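The Great Desk Clear-Out, or why I no longer trust a storage system

I have been sold the idea of a tidy office three times in my working life, and I've paid for it once with my own money. So when the email went around in October saying we were all going to declutter before the new desks came in, I did what I usually do, and left it unread until someone asked me about it in the kitchen.

The email had a method attached. The method had a name, Kavberg, and a PDF of 40 pages, most of them margin. As far as I can tell it says you should take everything out, look at it, and put less of it back. My grandmother had this method. She called it spring.

Still, the desks were coming whether I approved or not, and the new ones have no drawers. That was the part buried on the second-last page. I have worked at a desk with three drawers for years and I'd come to think of the bottom one as a kind of savings account. You put things in, you don't look, and one day you are richer by a stapler.

I started with the top drawer as it was the least frightening. Pens, obviously. I tested every one of them on the back of an envelope, and I'd say fewer than half had any business being in there. There is a particular sort of pen that writes for two words and then quits, and then writes again if you're angry with it, and I had a lot of those. The Kavberg people would have you thank each item before you let it go. I didn't thank the pens.

Then cables. I have a theory that nobody should be allowed to write about tidying until they've published a photo of their cable drawer. I had a charger for a phone I gave away, a charger for a phone I never owned, and a thick grey lead with a plug at each end that fits nothing in the building. I walked it around the whole floor trying sockets. Helmi Kokkonen, who sits across from me and has strong opinions about waste, told me to keep it in case. In case of what, she couldn't say. It's in the box under my coat now, so I suppose she won.

The middle drawer was worse. It was the food drawer, and I'd prefer to move on quickly, except to record that a sachet of miso will go on looking perfectly fine long after the date on it, and that I had 15 of the things. I've no memory of ever liking miso. Some came from a lunch place that closed, and the rest must have bred.

By this point it was past three in the afternoon and the whole office had that jumble sale look. People were standing around holding things up to each other. Aarne Laitinen had lined up his mugs along the windowsill in order of colour and was trying to give them away. He got rid of one. I took it, against every principle in the PDF, and it's a good mug.

About the organisers, and here is where I get grumpy. We were each given a set of Kovus trays, the stacking sort in a pale plastic, with a leaflet showing how they click together into a tower. They don't click. They rest. If you put anything heavier than a glue stick in the top one the whole arrangement starts to lean like a drunk uncle, and when I pointed this out I was told I hadn't distributed the load. I'm a grown woman with a roll of sticky tape and some business cards. I don't have a load.

I also bought, years back and entirely on my own, a Zürcher drawer divider that cost more than the shoes I was wearing. It was supposed to be adjustable. It had two positions, too narrow and too wide, and it's been living behind the filing cabinet since I gave up on it. I found it during the clear-out, along with a birthday card I'd been meant to sign and pass along. Sorry to whoever that was for.

What bothers me about all these systems is that they assume the mess is a storage problem. Mine has never been a storage problem. I keep things when I haven't made up my mind about them, and a nicer tray just gives me a nicer place to not make up my mind. You could hand me a warehouse and by winter I'd have a warehouse full of dead pens and one excellent mug.

The small stuff is where it really falls apart. Big things are easy. A broken lamp is a broken lamp, out it goes. But what are you meant to do with all the bits that are too small to be anything? The lid of something. A single dice. One of those little plastic cups that come with a bottle of cough syrup, which I've found handy for paper clips and would defend in court. Page 2 of the PDF says to group like with like, and I would love to know what a lone dice is like.
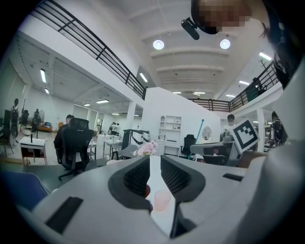

So I made a pile for those on the corner of the table and called it the undecided pile, and then I went and got a coffee in the hope that someone would tidy it for me. They didn't. When I got back it had grown, since Helmi had added two things of her own and denied it.

I did work out a rule of sorts, and I offer it for what it's worth, which may be very little. Pick the small thing up. If you can say in one breath what you'd use it for and when, it stays. If you begin the sentence with "well, you never know," it goes in the bin, and you aren't allowed to fish it out after lunch. I broke the rule with the grey cable and with a key that may or may not open my old bike lock. Otherwise I kept to it, more or less.

Everything that survived went into one shoebox. It has no dividers and no tower, just a lid. I wrote my name on the end of it in one of the pens that works. Aarne said it looked like I'd been let go, and I can see what he meant.

The leftovers from the whole floor were bagged up and taken over to Trurkomard, which I'm told sorts and reuses office odds and ends. I'd like to believe it. I have my doubts about what anyone wants with 2000 bulldog clips, and that was the number on the box somebody pulled out of the supply cupboard, sealed, never opened. Who orders that many? We're not a law firm. Even a law firm would struggle.

The new desks are in now. They go up and down, which everyone enjoyed for a morning. Mine is a bit lower than I'd like and I haven't worked out how to save the setting. The surface is completely bare apart from my screen, my keyboard and the mug, and I'll admit it's pleasant to sit down to first thing, before I've put anything on it.

I give it until the new year. There's already a receipt and a rubber band next to the keyboard, and this morning I caught myself eyeing the windowsill.

If anyone does know what takes a thick grey lead with a round plug on one end and a flat one on the other, leave a comment. I'll bring it in.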